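Mitesham Neighbours Help Forum
Home and Garden > Gadgets and Tech

Can a robot do my laundry and make the bed yet?

Asked by drullow_dee
3 answers, 60 views

My mum's just had her hip done and I'm doing her washing as well as ours until September at least. I don't mind the machine part, it's the rest of it. Sorting, hanging out, folding, putting away, changing two lots of beds. I keep seeing videos of robots folding T-shirts and they look brilliant. Is there anything an ordinary household can buy that does this, or am I dreaming? I'd settle for towels only. We already have a robot vacuum (a cheap one, gets stuck on the bathroom mat) and I'd happily go further down that road. Budget is 900 if it really worked.

Answer 1
Imad Moussa
Top answer, 12 people found this helpful

Lovely question, and I'm going to try not to write an essay, because this is the bit of robotics I get most excited about!

Short version: you can't buy it yet for 900, and I wouldn't trust anything at that price that says it can. But it is moving, and towels are the right place to start. I spent my working life fixing packing machines, the last stretch of it at Jayawardena on the Tratier road, and we had arms there that could put boxes on a pallet all night long without a grumble. Give one of those same arms a tea towel and it was lost. A box is the same shape every time you meet it. A towel dropped on a bed has a different shape every single time, and half of it is hidden under the other half.

Cloth on cloth is the really fun one. Say you want a dark red cloth lifted off a plush pink blanket. You and I see the colour change, pinch an edge and lift. The machine has to work out which ridge is the cloth and which is just the blanket's pile brushed a different way, then close two fingers on the top layer and leave the one underneath alone.
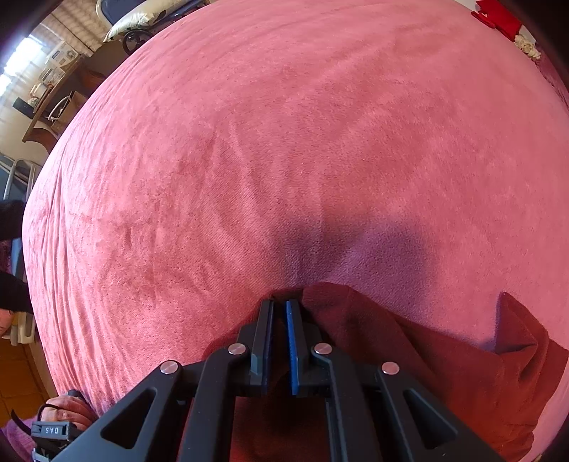
Do I need a special kind of washing machine if I want a robot to help later on?
Most people won't need to change anything. The robots being tried in homes are meant to work with the doors, drawers and buttons we already have, so buy the machine that suits you now.

I put that one in because my sister asked me it last month and I suspect you'd get round to it too.

Now, what you can do today. A washer dryer takes out the hanging step, which in our house was the biggest saving by miles. Keep the robot vacuum but lift the bathroom mat before you set it off, or get one with a heavier backing. For the beds, fitted sheets and a duvet, and give up on the top sheet altogether. I know that isn't a robot, but it's the same thing the factory did: when a machine can't do a job, look at whether the job can be made simpler first. We changed the flaps on one carton and a line that jammed every hour ran clean through the shift.

As for the folding videos, do enjoy them, I do! Just check whether they've been speeded up, and see if the shirt starts off laid flat. Picking one out of a heap, finding the shoulders and shaking it out is much harder than the last three folds, and that's the part I watch for. I've seen it done properly now, slowly, and I was grinning at the screen like a child.

My guess would be towels and flannels first, then pillowcases, then clothes. Duvet covers last of all. I can barely do those myself. Hope your mum's soon up and about.

Answer 2
kettleon

no. my brother in law got a folding machine thing off an auction site, you had to clip every shirt on by hand so what is the point. took up half the utility room. get the kids to do it, 1 pound a basket

Answer 3
Priory_Lane_Pat

Agree with Imad on the dryer. If it's mainly the time you're short of, have you tried a service wash? The launderette in Drullow, the one next to the chip shop, does bedding and hands it back folded. I used them all the time I had my arm in plaster. Take it in before 10am if you want it the same day. Duvets are extra and they'll ring you if it won't fit in the drum.

Comment from drullow_dee
Thank you all! Didn't know about the service wash, will ring them tomorrow. Imad, I would have read the essay. Which folding video was the slow one?

Comment from Imad Moussa
I'll dig it out for you, it's on the other computer.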